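Catalogue > Table and Bench Covers > Sustasau Wipe-Down Table Cover

Search products, part numbers Go

Sustasau Wipe-Down Table Cover, Pale

The Sustasau is a plain, pale cover for work tables, kitchen tables and craft benches. It lies flat on the table you already own and is held in place by its own weight and by the grip pads supplied with it. It needs no screws, glue or clamps, and it can be lifted off at the end of the day and stood against a wall.

We stock it in three sizes. The Small suits a desk or a side table. The Medium is the one most customers order and is meant for a table seating four. The Large is made for long benches and is sent out in two halves which meet in the middle. The join is straight and sits flush if the table underneath is level. If your table has a dip or a raised board in it, order two Smalls instead and leave a gap between them.

Choosing a size

Measure the flat part of the table top only, leaving out any rounded edge or lip. The cover should stop a little short of the edge on every side. A cover that overhangs will be knocked by people sitting down and will creep towards them over the course of a week. If your measurements fall between two sizes, take the smaller.

Customers with round tables often ask whether we cut to shape. We do not do this at the Dullavport warehouse, but the Small and Medium can be trimmed at home with a sharp knife and a metal ruler. Make several light cuts along the same line. Trimmed covers cannot be returned.

Surface and colour

The top is smooth, with no grain or pattern. Small parts, beads, seeds and dropped pins are easier to find on it than on bare timber, and it does not leave a texture under writing paper. It comes in the pale shade only. A darker version was sold under the Egan name until March of last year and has now been withdrawn. We hold no remaining stock of it, and the Egan grip pads do not fit the current cover.

Colours look a little different under different lamps. Under warm bulbs the cover looks creamier, and in shade it looks greyer.

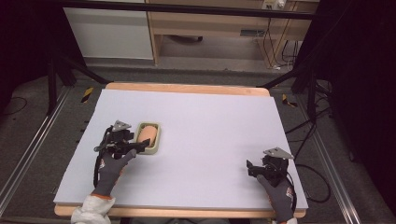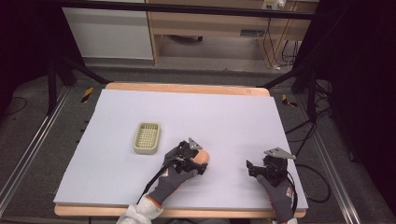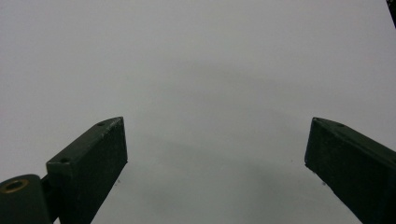 Cleaning

Wipe with a damp cloth and a drop of washing-up liquid, then go over it again with clean water. Dry it before putting paper on it. Felt-tip marks usually come away with a second wipe if they are caught the same day. Ballpoint is harder to shift and may leave a faint line. Do not use scouring powder, wire wool or anything containing bleach, as these dull the surface and the dull patch will then pick up dirt faster than the rest.

Lift the cover once a week and wipe the table underneath. Water that gets under the edge can mark a waxed or oiled table if it is left there.

Heat and cutting

The cover is not a trivet. Mugs and warm plates are fine, but pans straight from the hob need a mat. Irons, glue guns and soldering irons should be kept off it altogether. It is also not a cutting mat. A craft knife will score it, and scores cannot be polished out. For cutting work we suggest the Biker mat, sold separately, laid on top.

Grip pads

Six self-adhesive pads come with each Small and Medium. Stick one under each corner and the other two halfway along the long sides. The Large comes with a set for each half. Clean the underside first and leave the pads overnight before moving the cover. Spare pads are sold in bags of 40. They are not suitable for freshly varnished tables, which should be left to harden fully first.

Delivery and returns

Small and Medium covers are sent flat by parcel carrier. The Large goes on a pallet and someone must be in to sign for it. Please check the corners before signing, as corner damage is the most common fault and we need to hear about it within two working days. Unused covers may be returned within 30 days in their original packing.

Schools and workshops ordering for several rooms can ask for a trade price. Orders over £400 are delivered free to mainland addresses. Below that, carriage is worked out at the checkout by size and postcode.

Page last updated 2023-05-02

Related items
Biker Cutting Mat, Green
Sustasau Grip Pads, Bag of 40
Sustasau Edge Strip, Clear
Bench Brush and Pan Set
Folding Table Trolley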